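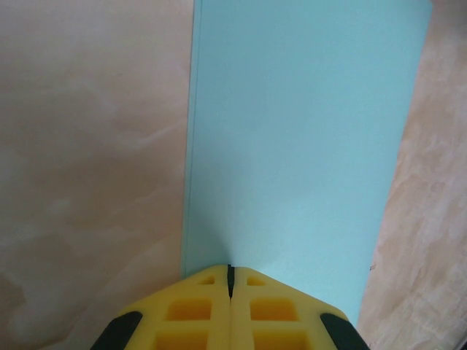

Light blue sheet, lying flat.

Home Archive Threads Search Log in

[paper-and-board] Re: Pale blue sheets and the tall roll

From: Dagmar Tóth
To: paper-and-board list
Message 1516

Tuulikki Oksanen wrote:

> Dear all,
> I have ordered from Cokton two times now and I am still not sure what
> to do with the blue. Flat, it lies nicely on my work surface. When I
> make a tall tube from it for the lantern, the lower part goes soft and
> gets a dent where I hold it. Do you roll it with the grain or across?
> And is there any sense in putting a lining inside?
> Also, does the Pondness glue leave a mark on pale colors?
> Tuulikki

Dear Tuulikki,

I will try to answer in the same order, and please forgive me if I repeat something from January.

About the grain. I always roll so that the grain goes up the length of the tube. To find it, bend the sheet a little in one direction and then in the other, without making a fold. One way will feel easier. The tube should follow that easier bend. If you roll against it, you get small flat places on the outside, and on a pale color every one of them shows as a gray shadow.

I do not cut to the final size before rolling. I leave 20 mm for the overlap and trim the ends afterwards with a new blade. My first lanterns had 19 mm, because of a mistake in my own drawing, and I could see no difference, so please do not worry over one millimeter.

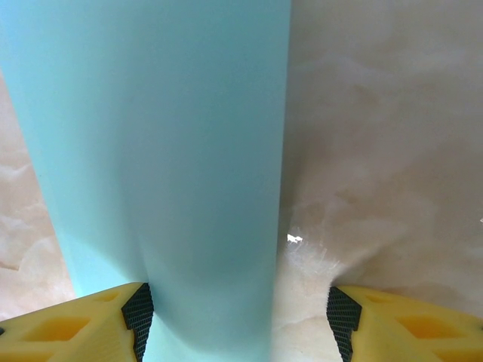 For the dent, I think the wall is too thin for the height. A lining helps very much. I use the Briem card, about 200 g, cut shorter than the outside sheet so that it does not look out at the top. Put it in dry first and let it open by itself. If it sits well, take it out again, put glue only on the seam side, and slide it back.

Hold the tube with the whole hand, higher than you would like to. Most of my own dents came from two fingers near the bottom edge. A small dimple can sometimes be pushed out from inside with the handle of a wooden spoon – slowly, and with a cloth around it. A sharp crease will stay, and then I turn that side to the wall.

The Pondness glue did leave a yellow line on one of my pale pieces after a summer in the window. On the darker ones I did not notice anything. For blue I changed to wheat paste. It takes longer and you must keep the seam under a weight until the next morning.

One more thing which you did not ask. Wipe your surface before you lay a sheet down, also when it looks clean. On a mottled top you do not see the crumbs, and they press into the board.

Does somebody on the list know if Redenness still sells the end caps in white? Their page shows only gray.

With kind regards,
Dagmar

Share this message (2) Replies (4)

Recent threads
Wheat paste, how long does it keep?
End caps for lanterns, white or gray
Cutting mats that do not curl
Briem card: new weights
Storing large sheets flat in a small room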